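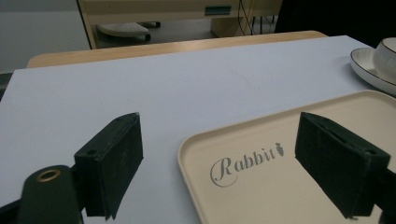
*3 min read – 6 replies*

**Club rig, table clearing task – do we lift the cup first or the tray?**

**posted by gantry_goose**

Right, quick one before I lose the room key. We're the Dadirbridge student robotics club, doing the Vetden tabletop challenge in July. Task is: cup off saucer, onto tray. Hand-held grippers, then train on what we record. Target is 2,000 clean demos and I'm already sick of crockery.

Problem is the fingers. Printed them chunky because the thin ones snapped, and now they're so wide at the tip that coming down on the tray rim is a pain. White cup, white table, cream tray as well, so the contrast is rubbish. Anyone used the Grovamex finger pads? Worth it or no?

**tinsnip**

Had the Grovamex ones last year. Fine on cardboard, useless on glazed stuff. Slid straight off. Ended up with bits of bike inner tube and superglue, been on since.

Also why are you going for the rim of the tray at all. Leave the tray where it is and bring the cup to it.

**gantry_goose**

Rules say the tray has to be nudged square to the table edge at the end. 5 points. I know.

**moth_in_the_router**

5 points isn't worth it imo. We skipped the nudge in the Thepsuriya round and still placed. Every demo with the nudge takes longer and half of ours were binned for wobbling. Do the cup properly and get to bed.

**tinsnip**

Disagree, depends who you're up against. If everyone can do the cup then the nudge is the only thing seperating you.

@goose are you one hand or two?

**gantry_goose**

Two. Left one looks after the tray, right one goes for the cup. I do the cup from the outside edge as it's nearest my right hand, but tbh my wrist ends up at a daft angle and the cables don't help.

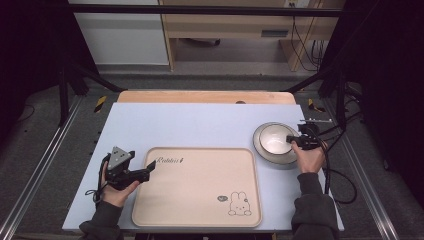
Tried it the other way as well, reaching over the tray with the left to get the cup. Worse. Elbow everywhere, and I kept blocking my own view of the tray. So sticking with right for cup unless somebody has a better idea. Current thinking is to start with the left already near the tray and just keep it there, less dead time in each recording.

**moth_in_the_router**

Keep it there but don't freeze it completly. We had a lot of demos with one hand parked dead still and the policy learned to do nothing with that arm. Ever. Sat there like a lemon.

**gantry_goose**

oh no. How many did you redo?

**moth_in_the_router**

All the parked ones. Had 3,171 in the folder by the end, don't ask how many were usable.

**tinsnip**

That's a labelling problem more than a parking problem, surely? If you'd trimmed the starts you'd have been fine.

**moth_in_the_router**

We did trim the starts. Still a lemon.

**gantry_goose**

Ok so plan – inner tube on the fingers, right hand for cup, left does a small move early on. Will do 30 with the nudge and 30 without and see how long each lot takes. If the nudge lot is miles slower I'll drop it and tinsnip can be cross with me.

Anyone know what superglue does to PETG before I find out?

**tinsnip**

Nothing to mine. Scuff it with sandpaper first, and keep it out of the screw holes.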